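Wednesday, bench notebook, October

2 min read

Back to the glue trials this morning, with a pot of tea and the window open, because the Serel batch smells far stronger than the last one did. Ebuka had kindly left me 13 birch strips already sanded – bless him – so I only had to wipe them down and get the clamps on. I gave each joint the usual thin coat on both faces. The Oyelaran glue went on like cream and the Serel like cold honey, and I had to go over two of the strips again with the little brush.
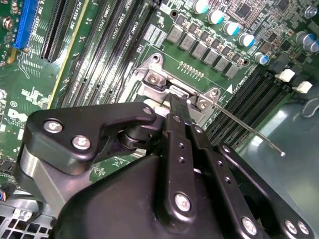
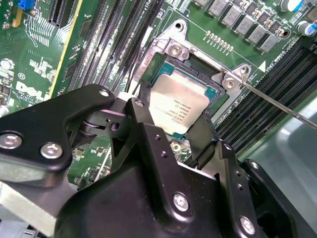 Green motherboard in both, processor in its socket in the second.

Best pull so far is 291 on the old spring gauge, from an Oyelaran joint left overnight. The wood tore before the glue did, and Ingrid was so pleased she pinned the pieces above the sink! I'd like to see the same from a joint that has had a day in the damp cupboard before I get too excited.

Musa, if you're in before me, please don't move the clamps by the radiator, they want leaving until four. Lorenz still has the good brush. Must order more strips.

Contact the workshop | © Flomport | Back to top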